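An Afternoon at the Grilullow Open Day

I had been meaning to go to one of these for years, and this June I finally did.
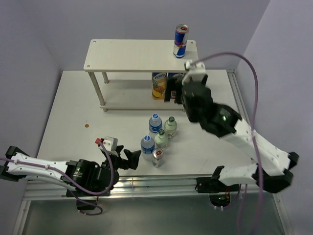 Grilullow opens its doors once a year, and if you have any soft spot for machines that move by themselves, put it in your calendar for next time. I took the slow train out, walked the last stretch along the canal, and was standing at the gate at ten in the morning with a coffee in one hand and a paper map in the other. The map was no use at all. The halls are numbered in the order they were built and the order makes no sense on the ground, so you pass Hall 6 on the way from Hall 1 to Hall 2. I got lost before I had seen a single robot and ended up in the bicycle shed.

A very patient woman at the information desk put me right, and I joined the first guided group of the day. There were 27 of us, a mix of families, retired engineers (you can tell, they look at the ceiling first), a few students, and me.

The big hall

They start you in the big hall, and I think that's the right call, especially with kids in the group. This is where the Gerkel packing line runs. We stood behind a yellow barrier and watched cartons come down a belt and get stacked on pallets by an arm about as tall as a delivery van. It does one thing all day and it does it so smoothly that you forget to look away. Our guide told us the line was moved here in 2000 from an older site and that parts of it have been rebuilt so many times that only the frame is original. Somebody asked how loud it used to be. Loud enough that the guides had to use hand signals, she said, and then showed us a few. The one for "lunch" got a laugh.

What I liked was that they let it run through a fault. A carton was placed crooked on purpose, the whole thing stopped, a lamp went amber, and a technician walked over, straightened the carton, pressed a button and walked away. The whole business took less time than it takes to tell. I have worked in offices where a jammed printer caused more fuss.

If you go, stand at the far end near the wrapping station. Everyone crowds around the arm, and the wrapping is the best bit — a ring that whizzes around the pallet trailing plastic film. A little boy next to me asked his father to have one put in at home.

The workshop corridor

From there you walk through a long corridor with windows on both sides into the workshops. We didn't go in, but the guide stopped every few yards to point things out. There's a room for testing cables, where they bend the same cable back and forth until it breaks, for weeks if need be. There's a room full of drawers. I could have spent an hour in the room full of drawers. Each one has a handwritten label, and some of the handwriting must be older than I am.

There's also a little display case with grippers from over the years, some of them with their original grease. The oldest looks like a pair of kitchen tongs that somebody bolted to a pipe. I'm told it worked fine.

The small lab

Now the part I had come for. The Verhoeven lab is in the back building, up a flight of stairs, and it's where the small arms live. After the big hall it feels like stepping into a classroom. The cells are tabletop size, with pale walls around them and the arms mounted along the front edge, and you can get close enough to hear the joints move. It's a soft buzzing, a bit like an electric toothbrush in another room.

The one I stood at longest was a drinks setup. Two arms share one table with a little white two-tier shelf at the back, and the work is tidying up: bottles and cans and juice cartons, some out on the table, some on the shelf. You wouldn't think that would be gripping to watch, but I stayed for it twice and let my group go on without me the second time.

I asked a lot of questions, and the people at the lab answered every one as if they had never heard it before. Why drinks? They're cheap, everyone has them in the kitchen, and they make trouble in different ways. You can see straight through a clear water bottle, which is hard on a camera. Green glass is slippery and heavier than it looks. A short can and a tall can need to be held at different heights. A carton has flat sides and corners, so the fingers have to come at it square, and it can be dented if they squeeze too hard. Put several of them close together and the fingers need room to get in between without bumping the neighbor. I have knocked over enough glasses at dinner parties to feel for the robot there.

Why two arms? Partly reach. One arm can't comfortably get to both the shelf and the far side of the table. The other part is learning how they can stay out of each other's way, and that was the bit I found fascinating. With people it's easy: you see an elbow coming and you move. With the arms somebody has to work out what "seeing an elbow coming" even means.

They ran a demonstration every half hour. In the first one I watched, an arm went for a bottle, closed its fingers, lifted, hesitated in midair for what felt like ages, and set it down again a hand's width to the left. The whole room breathed out. In the second, it missed completely and shut its gripper on nothing. I think the miss got more applause! One of the retired engineers said it was the most human thing he'd seen all day. The lab people took it very well and told us the misses are useful to them too, and that they keep a record of each one.

There was a long discussion about purple cables, which I will spare you, except to say that there is apparently a right way and a wrong way to leave slack in a cable on an arm that bends in that many places. Too little and it pulls tight when the arm stretches out. Too much and it catches on things. I went home and looked at the wires behind my television with fresh eyes.

Trying it yourself

At the end of the corridor there was a hands-on table, a separate one, where visitors could drive an arm around with a controller and pick up foam blocks. The line was long and worth it. You get two minutes. I used the first one going in the wrong direction, since left on the controller was my right, and in the second minute I managed to pick up a block and drop it on the floor. A girl of maybe nine went after me and stacked three without any trouble. Her grandmother then had a go and was better than either of us.

What surprised me was how tired my hands were afterward. You grip the controller the way you'd grip a steering wheel on ice. It gave me a lot more respect for the folks who do it for a whole shift.

Food and the talk

Lunch was in the Vastano canteen across the yard, and open day visitors pay the staff price. Go for the soup. The bread ran out before one o'clock, so go early. There are picnic tables outside if the weather holds, and it did.

At 2 there was a talk in the lecture room, called "Why Kitchens Are Hard." It was very good and quite funny, and I wrote down far too much of it. The main thought was that a factory can be arranged to suit the machine, and a kitchen is arranged to suit whoever was in it last. The speaker showed a drawing of a perfectly ordinary dish rack and asked us to say, out loud, the order we would empty it in. The room nearly came to blows. Plates first, obviously.

Questions went on well past the end. Someone wanted to know when they could buy one of these for their own home, and the speaker said not to throw out the dish brush yet.

Practical notes

Entry is free but you need to book a slot for the guided part. The back building has an elevator, though it's not marked on the map; ask at the desk and they'll take you. Strollers are fine everywhere except the workshop corridor, which has a step at each end. Wear closed shoes, they do check. Photography is allowed in the small lab and in the canteen, but not in the big hall or through the corridor windows.

Parking was full by eleven. The train is easier, and the walk along the canal is pretty. Allow more time than you think, I had planned on a morning and was among the last out at five.

The booking list for the next one opens in spring. I've already asked them to put the cable testing room on the tour properly, with the door open, and if they do I'll be first in line.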